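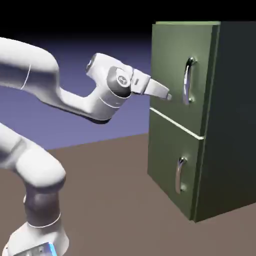
Perihan Başaran wrote after our last submission that a count of demonstrations tells the funder very little unless we also say how many were kept, and why the others were dropped. She asked that both be set out in this report. We have done so under the first heading.

**Progress report, Trernetti drawer-opening work**
26 January 2021

## Demonstrations collected

The simulated collection now holds 3,405 accepted demonstrations of the drawer-opening task. Each begins from a varied arm position and ends when the drawer has been pulled to the set distance or the time limit is reached. Runs are rejected for three causes:

- the fingers pass through the handle because of a contact error;
- the drawer moves before the handle is held;
- the operator stops and restarts within a single run.

The second cause accounts for 53 of the 65 runs rejected in December. The contact settings were corrected before the holiday closure, and the affected batch was collected again in full.

## Cabinet models

The two-drawer cabinet with vertical bar handles remains the main training object. Grellau has delivered further models with knobs and recessed pulls. These load correctly but have not yet been used for collection. Drawer friction on the new models is still to be agreed with Akbulut.

## Staffing and equipment

Ankit Rana continues to supervise the operators. Sessions are now limited to 60 minutes, following a review of late-session errors. The second Vodent workstation was installed as planned, and no further equipment purchases are requested.

## Next period

Collection on the knob handles will begin once the friction values are fixed. A first training run on the bar-handle set is scheduled in parallel, and its results will be included in the next report.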